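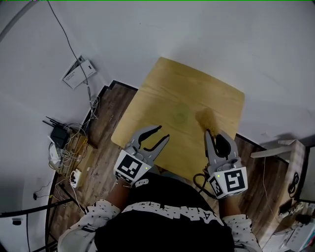
# Chapter 8: Looking After Wooden Tabletops

I put a cup down on a pale table one Thursday and forgot all about it – and that's how I got interested in surface care! Round marks are the commonest trouble you'll meet, and a faint, greenish one on light wood is a good place to start, before we get anywhere near scratches or dents.

Go gently first. Pick something soft and fluffy, dust along the grain, and leave the stain itself alone until the loose grit is gone (I still have to remind myself).

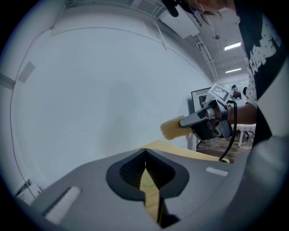 Chidubem Isah told me I'm far too patient with stains, and that a barely damp cloth should come out right after the dusting. Fair enough, but try it on a hidden corner before you touch the top.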